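The man who wants you to look up

Reading time: 4 minutes
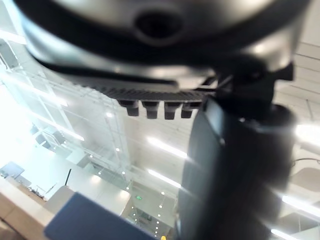

Bright light and glass railing inside the building.

Ulises Palma has asked to meet indoors, at the foot of the railing, and he has brought his own cushion. It goes on the floor. He follows it down with some ceremony and pats the bare patch beside him, which is evidently mine.

"People judge a building standing up," he says. "Architects are the worst for it. If you want to know whether a railing is any good you have to get underneath."

Palma has been fitting glass for most of his working life, first for his uncle's firm in Vergara and then under his own name in Kelloncombe, where he still keeps a workshop and a van he refuses to discuss. He didn't put in the railing we are sitting under. He wishes he had, and he would have done it differently.

"I'd have gone without a frame, at first," he says. "When I was younger I wanted everything to vanish. Then you spend a few years watching people walk into things that have vanished."

So he likes the thin pale frames now, and he likes a rail he can follow with his eye. In strong daylight, he says, the glass gives up altogether and the lines do the work. He squints to demonstrate. With the sun coming in hard at one side the panels go nearly white, and what is left is a sort of pencil drawing of a railing.

"There. You couldn't pay someone to design that. Well, you could. You'd pay them a lot."

I ask whether all this light is a comfort or a nuisance to work in. He gives the question more thought than it deserves.

"Both before lunch," he says. "After lunch, a nuisance."

His partner in the business, Wenceslao Valdebenito, joins us later with coffee and declines the floor. Valdebenito looks after the money and the cleaning contracts, and has little patience for poetry about glass.

"He sees light," Valdebenito says. "I see hands. Children's hands, mostly, and at a height you wouldn't credit. We had one job in Barkeo with 200 panels and the client rang in the first week to ask if they came in a colour that didn't show fingerprints."

What did he tell them?

"I told them it was called a wall."

The two have worked together long enough to have a set of arguments they can pick up wherever they left off. The current one is about cloths. Palma holds that a clean cotton rag and plain water will do for any glass indoors. Valdebenito buys a microfibre cloth in boxes of 100 and regards the cotton rag as a personal insult. I was asked for my view and said I used old newspaper, after which I wasn't asked for my view again.

They do agree about the joints. Dirt settles where the glass meets the frame, Palma says, and a cleaner in a hurry pushes it further in. He uses a soft brush along the edge first, a dry one, and wipes the panel afterwards from the top down. Anyone who sprays straight at the frame gets a short talk. Valdebenito says the talk isn't short.

Their next job is a stairwell in Liseo, due to start in March if the stone people finish when they say they will. Neither man seems to be holding his breath. It has 3 landings and a client who has already changed his mind about the handrail, twice by email and once by shouting across a car park.

"He wants oak," says Palma.

"He wanted oak," says Valdebenito. "Yesterday he wanted steel."

I wonder aloud whether either of them has glass at home. Palma has a balcony, which he cleans every weekend. Valdebenito lives on the ground floor with net curtains, and says so with enormous satisfaction.

By now my left leg has gone to sleep and Palma is explaining how to tell a good fixing from a bad one by leaning on it, "but politely". He'd like me to stay until the light moves off the panels, so that I can see the railing turn back into glass. I ask how long that takes.

"On a day like this? An hour," he says. "Have you got a cushion?"

Interview conducted in Kelloncombe, December 23, 2018

Search this site
Type a name or subject
Go

More interviews
The upholsterer who won't sit down
Forty winters on the Barkeo ferry
A locksmith in Vergara loses her keys
What the Liseo clock mender hears at night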